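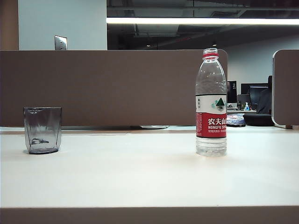
Water at your desk: speaker notes

Lunchtime talk, Hovness office, 10 January 2006. Second version, cut down after the run-through at Clodetti went on far too long.

Start straight in. Don't do the bit about the human body being mostly water, everyone has heard it at school.

Opening question to the room: hands up if you've had a drink of plain water since you sat down this morning. Now keep your hand up if you poured it into something first. (At Jimulow nearly all the hands went down at this point. Lovely moment, let it run, people start looking at each other.)

Then say what the talk is about. It's about cups! I spent most of last year thinking about what people drink out of at work, and I'm still not bored with it. A bottle is a brilliant way to carry water and a rather dull way to drink it. Pour the same water into a cup or a mug and you notice it more. You see how much is left, you taste it properly, you put it down somewhere you'll see it again.

SECTION ONE: WHERE THIS CAME FROM

Keep it short. The Shojaei building, two floors, everybody at the same sort of desk with a fabric screen along the back. I asked people to jot down on a card what they drank from, and left a box by the lifts. 138 cards came back. 57 of them said "straight from the bottle". The rest were mugs, cups, one flask lid and somebody's soup bowl.

Read out the soup bowl card. Pause after "it holds more".

Mention that I can't claim anything scientific. It was a cardboard box and a biro on a string. But the comments on the backs of the cards were wonderful and that's where most of today comes from.

SECTION TWO: THE PLASTIC CUP

Be fair to the plastic cup. People expect me to be rude about it and I'm very fond of it. It's light, it's wide at the top so you can pour without aiming, and if it goes over, it goes over quietly.

What's wrong with it, going by the cards:
It tips. An empty one will move if you open a folder near it.
It gives when you grip it, so people fill it less than they'd like.
It gets thrown away half full, and then the bin leaks (facilities laughed very hard at this one in May).

Hold up the plastic cup from the bag. Squeeze it near the microphone if there is one. Pass it along the front row.

Practical tip, say it slowly: pour with the cup standing on the desk. Lots of people lift the cup up to meet the bottle, and then both hands are busy and the cap is rolling off somewhere. Cup down, free hand round the cup near the bottom, bottle over the middle, and stop before you think you need to. Full bottles glug at the start, so tip gently until the air gets in.

Demonstrate. TOWEL FIRST.

SECTION THREE: THE GLASS MUG

My favourite part, so watch the clock. Slow down and enjoy it but don't go past ten minutes.

A glass mug does something that a china one can't, which is let you see the water. I know that sounds too small to mention! But look at one with flat sides on a pale desk with a bit of light coming down on it.
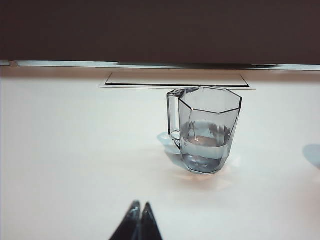
The flat sides break everything up into lines, the water has that bright band just under the surface, and there's a little patch of warm peachy light on the table at the foot of the mug. All that from plain water. I've sat through entire budget meetings looking at a patch like that and come out in a better mood than anyone.

And then the sensible reasons. A handle means you can pick it up without looking. A thick bottom keeps it where you put it. Flat sides are easier to hold on to than round ones when you're washing up with soapy hands, or I find them so, and several of the cards said the same.

Half full is plenty. I used to fill mine to the top and then carry it like a candle. Halfway up, you can walk with it, talk with it, turn round when somebody calls you, and you get a small stroll when it's time for more.

Someone will ask about boiling water. Answer: check what the maker says, and if you don't know, don't. Cold water is what we're here for.

SECTION FOUR: WHERE TO PUT IT

Short one. Draw the desk on the flipchart, a plain rectangle with the screen along the back.

Cup on the side you don't write with, if you've got a lot of paper. Away from the gap at the back where the cables go. Bottle further off than the cup, cap on. Tall things behind short things, so you aren't reaching over the bottle every time.

Ask who has ever drowned a keyboard. Own up to mine.

CLOSING

The tally. I kept a mark on the wall calendar for every mug I poured from January to the end of the year, and got to 686. Show the calendar. It's a mess, there's a week in the spring where I clearly gave up and then guessed.

Ask everyone to try one thing this afternoon: pour it out before you drink it.

Questions. If there are none, do the soup bowl card again.

THINGS TO BRING

Two mugs, wrapped
Sleeve of plastic cups
Water, more than last time
Towel, big one
The cards (brown envelope, not the white one)
Calendar
Marker pens, the Hovness ones are all dry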